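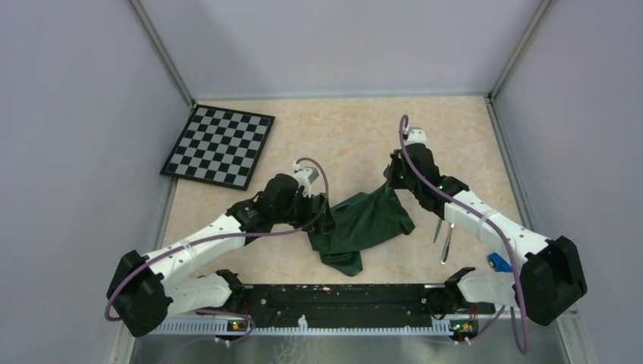

REVIEWS / METHODS / CLOTH HANDLING

Torus bimanual cloth policy, tested on a two-arm cell
Reviewed by Ngân Quan

Torus is a training method for flattening crumpled fabric with two arms. It learns from teleoperated episodes and predicts short action chunks for both grippers. Sevari supplies the code and one pretrained checkpoint.

I fine-tuned on 149 episodes using a dark green cloth, with both grippers active and utensils left on the work surface. Training ran for 1120 steps. Over 50 trials the flattened area was consistently larger than with the single-arm baseline. Most failures were regrasp errors: one gripper released before the other had closed on a corner.

The checkered board in the far corner caused no false grasps. Cable slack matters more than the manual suggests, and wrist rotation should be limited before the first run.

Weak points: the logging format is poorly documented, and inference stalled 2 times at chunk boundaries. Mwangi Chege's patch fixes the second problem but is not yet merged.

Recommended for labs that already have a calibrated pair of arms.

Reviews > Methods > Cloth handling > Torus

Contact Estgate Reviews | Copyright Estgate | Back to top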